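Walkthrough checklist, Skokusthorpe building, ground floor and play area
2022-06-29
Inspected by: Macarena Requena
Previous inspection: May

Marks used: [x] acceptable, [ ] needs work, [n/a] not present.

## Exits and passages

- [x] Main door opens fully and closes on its own.
- [x] Side door unlocked during opening hours.
- [ ] Corridor to side door clear. *Two folded strollers and a box of paper towels left against the wall. Moved during the visit. Same comment as in May.*
- [x] Exit signs lit.
- [ ] Emergency light by the restrooms. *Test button gives a dim light that goes out after 6 seconds. Needs a new battery or a new unit. Ask Campos for a price on both.*

## Fire equipment

- [x] Extinguisher in kitchen, tag in date, needle in the green.
- [ ] Extinguisher in corridor. *Bracket loose at the top screw. The extinguisher itself is fine.*
- [x] Smoke alarms tested, all sounded.
- [n/a] Sprinklers.

## Electrical

- [x] Panel door closes, 24 in. shelf next to it now removed.
- [x] Outlet covers in place in the play area.
- [ ] Extension cord behind the piano. *The space heater (2000 W) was plugged into it. Heater must go straight into the wall outlet. Cord taken away.*

## Hot water

- [x] Handwashing sink, play area, 90 °F at the tap.
- [x] Kitchen sink has a warning label.

## Play area: furniture and surfaces

- [x] Shelving fixed to the wall. Pulled by hand at each end, no movement.
- [x] Chairs stable.
- [ ] Tabletops clean before use. *Crumbs and dark specks on the painted top, over the flower pattern. The surface should be wiped before the blocks are set out. Cleaning sheet for the area has no initials on it.*
- [ ] Floor mat edges flat. *One corner curls up near the door. Tape is a short-term fix only.* 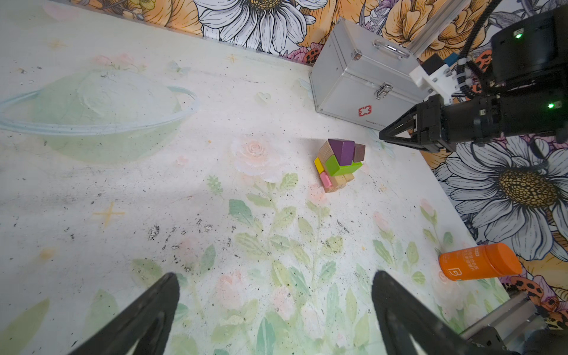
Elaine Tavares: I don't agree with leaving the cleaning sheet on the back of the door. It gets covered by coats and people forget it. Put it by the sink, where they fill the bucket anyway. The mat should be replaced too, it was taped last year and the tape came off.

Sheet to be moved to the wall beside the sink. Replacement mat is Pindis item 209, to be ordered with the next supplies. Until it arrives the mat stays rolled up in the closet.

## Storage and chemicals

- [x] Cleaning products in locked cupboard.
- [ ] All bottles labeled. *One spray bottle without a label, contents unknown. Set aside for disposal.*
- [x] Mop and bucket stored off the floor.

## Open items

1. Emergency light, restrooms.
2. Extinguisher bracket, corridor.
3. Mat.
4. Unlabeled bottle.

Corridor to be checked again at the next walkthrough. Signed copy in the office binder.

M. Requena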